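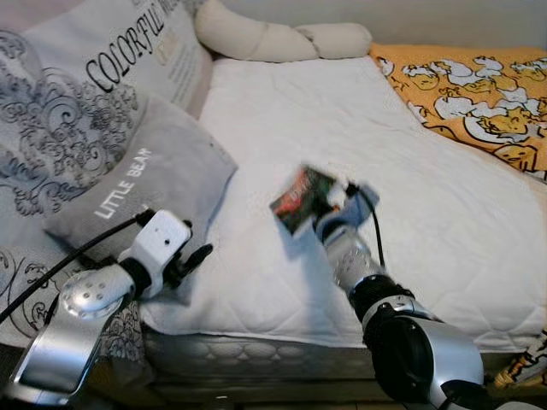
A small packet held over a white quilted mattress pad.

Charito Ocampo Named Recipient of the Vullholm Emerging Leader Award

The Vullholm Foundation is pleased to announce that Charito Ocampo, Director of Client Services at Kelby, has received this year's Emerging Leader Award. The award recognizes professionals in the first 13 years of their careers who have taken on significant management responsibility and have supported the progress of colleagues at an earlier stage.

Ms. Ocampo joined Kelby as a trainee in the accounts department and moved to client services two years later. She now leads a team of 26 across two offices and sits on the firm's operating board. Under her direction, the team introduced a shared caseload system that allows staff returning from parental or medical leave to resume their work in stages. The arrangement has since been adopted by the firm's lending and compliance departments.

The judging panel was chaired by Nadhirah Menon, Managing Partner at Javier, and considered around 250 nominations from employers in banking, insurance and professional services. In its written decision, the panel noted Ms. Ocampo's handling of the merger of Kelby's regional offices, during which she held individual meetings with every member of the affected teams before any change in reporting lines was made.

"Charito's nomination came with letters from people at every level of the firm, including two who had left it," said Ms. Menon. "They described a manager who gives clear answers and who returns to a difficult conversation when she has said she will."

In accepting the award, Ms. Ocampo thanked her first supervisor, Erlinda Baluyot, who retired from Kelby in May. "Erlinda let me run a client meeting in my fourth month," she said. "She sat at the far end of the table and did not speak until it was over. Then we went through my notes line by line. I still prepare for meetings the way she taught me."

Ms. Ocampo will receive a grant toward executive education and will serve for one year as a mentor in the Foundation's Zindari Program, which pairs senior managers with employees preparing for a first supervisory post. More than 500 participants have completed the program to date.

The panel also commended two finalists. Ita Ó Riain was recognized for her work on graduate recruitment and Genalyn Cruzado for a training course in commercial credit – now offered to all new analysts at her firm. Both have been invited to join the Foundation's speaker list for the coming season.

Nominations for next year's award open on 4/6/18. Candidates may be nominated by an employer, a colleague or a client, and self-nominations are accepted with one letter of reference. Forms and eligibility guidelines are available from the Foundation office on request. Members who wish to serve as first-round readers should write to the awards coordinator – prior experience on a panel is not required.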